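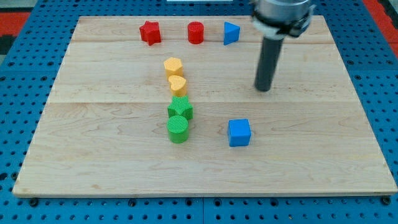

Shape blocks on the maple board, one of our bench setups at Drurkham.

About Us

Fadia helps small shops, labs and schools plan for their first robot, and their second, and the awkward stretch in between when everyone wants a turn on the one they have. We work out what to buy, what it will really cost to run, and what can wait until next year's money comes in. We love this stuff! A good equipment plan is a happy thing to hand over.

We started in a rented unit in Drurkham with 3 people and one long spreadsheet. Getsemaní Barajas had spent years buying machines for other people's production lines, and kept seeing the same gap in the budgets – the arm was there, down to the last dollar, and the table, the grippers, the spare cables and the training days were not. That spreadsheet is still the heart of what we do. It has grown to more than 100 lines, and clients keep adding to it (someone in Katport got us to add floor leveling, and we're so glad they did).

What we do

Most projects begin with a visit. We walk your space, look at your power and your doorways, and ask what you want the robot to be doing a year from now. Then we write a plan covering the arm, the mounting, the end tools, safety, software, spares and staff time. You get it in plain words, with a price range on every line and a note on who has to sign for it.

We also run bench trials. Before you commit to a gripper or a work surface, we try your kind of task at a small scale on our own tables. Simple blocks are great for this. Stars, hearts, cylinders and cubes all ask something different of a tool, and a set of them costs next to nothing next to a crate of finished parts. You're welcome to come and watch, and bring the person who will be running the thing day to day.

We don't sell robots and we take no commission from anyone who does. Our fee is fixed before we start.

Who we work with

Our clients include machine shops, packing rooms, college labs and a few high schools. The Carrillo plan, our shared-equipment scheme, came out of the school work. Neighboring schools split one cell between them, with a calendar, a common repair fund and a 12-page agreement that spells out who pays when a part wears out. Parents' groups have asked wonderful questions about it, and several of those are now in the standard text.

To date we've written 50 full plans. Some were for a single benchtop arm, and one took in a whole building.

Visiting

The bench room at Drurkham is open by appointment, and we hold a budgeting day every July for anyone putting together a request for the following year. Bring your draft numbers, however rough – there's coffee, and plenty of table space to spread out on.

Page last updated 02/09/2022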